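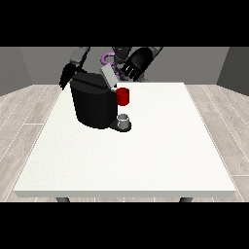
Black coffee machine, white table. Dream set-up, frankly.

Right, a little thread on giving up my takeaway coffee habit, as a few of you asked how it's going.

I added up what I spent at Flillden last year and it came to £643. I had to go and sit on the stairs for a bit. That's a holiday! That's a decent bike!

And it wasn't even all coffee. £227 of it was pastries. I'd have sworn blind I only had a cinnamon bun now and then (the cinnamon buns are very good, in my defence).

So since May I've been making it at home before work. First week was grim. I bought the cheapest beans in the shop and they tasted like a burnt shed.

Then Zihan Lu from my old office told me to try the Gremedon dark roast, and to stop keeping the bag in the fridge. Much better – I have two cups before the bus now and I'm unbearable by nine.

Things I got wrong, for anyone starting out: grinding a whole bag at once, boiling the milk, and buying a travel mug with a lid that leaks. My good rucksack still smells like a café.

Someone asked about milk. I use oat, the barista kind, because the ordinary one goes all bitty on me. Warm it slowly and give it a good whisk, you don't need a gadget.

I do miss the walk, mind. And the chat. The lad behind the counter knew all about my neighbour's fence saga and now he'll never hear how it ended.

So the new rule is 4 shop coffees a month, and I'm allowed a bun with one of them. Used up three already and I'm meeting my sister there tomorrow, so wish me luck.

If you've got a favourite bean, pop it in the replies please. Nothing with "notes of tomato", I've been hurt before.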